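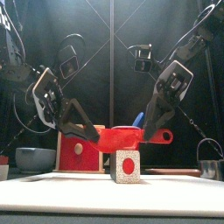
La pastora Xiuying Xie llegó a Fidville en octubre, con dos maletas y un himnario de 1847 que había sido de la iglesia de Duan. La capilla tenía 45 asientos y aquel primer domingo se ocuparon tres. Ella predicó igual, despacio, buscando cada palabra antes de decirla.

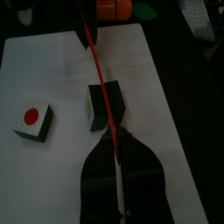

Después del culto salió a la puerta para saludar. Una mujer se quedó sentada en el último banco, con el abrigo puesto.

—¿Usted se va a quedar? —le preguntó la mujer—. El anterior se fue a Nilolwood antes de la Navidad.

—He pedido quedarme —dijo Xiuying—. Todavía no me contestaron.

La mujer abrió el himnario y pasó las hojas con mucho cuidado, hasta el número 211. 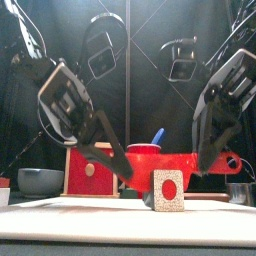 Farzana Pirzada dijo que ese himno lo cantaba su vecina por las noches, con la ventana abierta, y que ella lo había aprendido sin entender la letra. Xiuying le confesó que también lo había aprendido así. Lo cantaron las dos, la segunda estrofa casi entera de memoria, y luego Farzana preguntó a qué hora se abría la puerta el domingo siguiente.

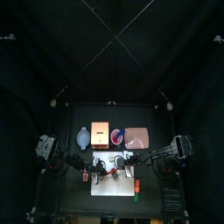 Mesa negra con un recipiente azul claro a la izquierda.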